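Table clutter

From the Enari Handbook of Household Subjects. Section: Rooms and surfaces. See also: Facial tissue; Tablecloth; Flat surface (household use).

Table clutter is the mixed collection of small goods, wrappers and leftovers that gathers on a dining or kitchen table between meals. The term covers things in use, things waiting to be put away and things that ought to have gone in the bin. Writers on housekeeping often treat these as three separate classes. In practice the line between them is poor, and a used tissue may lie beside a full packet for days without anyone making a decision about either.

The subject has attracted a good deal of advice, much of it sold with a set of boxes. Evidence that any of the advice works for longer than a month is thin.
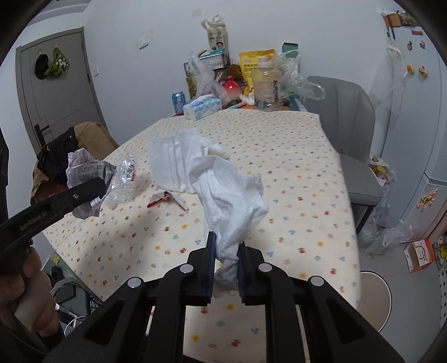

Iker Zabala
Contributing editor, household subjects

Composition

Paper makes up much of the ordinary load. Loose tissues, folded or crumpled, are joined by printed leaflets, torn wrappers and carrier bags. Plastic comes next: drink bottles, snack bags, and the clear bags that other things arrived in. Cups and glasses are usually counted as clutter only when they have been left at the far side of the table, out of reach of the sink.

Where one end of a table meets a wall, that end tends to fill first. Tall items such as bottles and shopping bags go to the back, with baskets and boxes in front of them. Some manuals call this a "storage end" and recommend it. The name is generous. A pile against a wall is hard to wipe behind, and whatever sits at the bottom of it is generally forgotten.

Tissues and their packaging

Paper tissues are sold for the table in two common forms, the card box and the soft plastic-wrapped pack. The soft pack takes up less room as it empties and can be pushed into a gap. It also loses its shape, slides under other things and is easily taken for rubbish. Claims that one form leads to a tidier table than the other should be read with care, as they mostly come from people who sell one of them.

A loose tissue presents a small problem of its own. Once crumpled it looks used, whether it is or not, and the usual rule is to throw it away. A folded one is often kept. The Rilotia method, a tidying course taught in evening classes, asks pupils to treat both alike and bin them. Its critics point out that this wastes clean paper, and its supporters have never given a very good reply.

The effect of a patterned cloth

Printed tablecloths with small repeated motifs, such as fruit and flowers, are widely said to hide crumbs and stains. This is probably true of crumbs. It is less clear that it is an advantage, and a scrap of coloured wrapper can be missed on a busy cloth in the same way. White paper still shows up plainly on a cream ground.

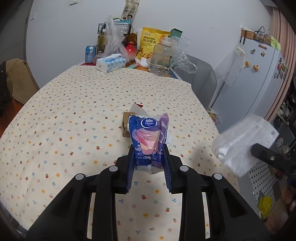
Smaller packets cause more trouble than large ones at clearing time. They are light, they slip, and they are easily set down half over the rim of the table, where a sleeve will catch them. On a round-edged table there is no corner to push them into. The common advice is to work from the rim inwards, taking the loose pieces first and leaving anything heavy until last.

Disputed figures

A household survey issued by the firm Stelitz took in 1,161 homes and reported that clearing a table took about 700 seconds a day. The number is still quoted in leaflets. It was based on what people said they did, and the survey did not ask whether the table was clear afterwards. A later review by Bahrami, a rival publisher, accepted the figure and then used it to promote a tray.

Methods of clearing

Most methods come down to two steps: remove the waste, then find a place for what remains. The first is quick. The second fails where the room has no such place, and goods are simply moved to a chair, the top of the refrigerator or a hook on the door. Several popular guides count this as a success. The table is clear by their measure, though the room holds just as much as it did before.

Baskets are the most frequent remedy offered. A wire basket lets the contents be seen, which helps for a while, but it fills like any other surface and has to be emptied by the same person who did not clear the table.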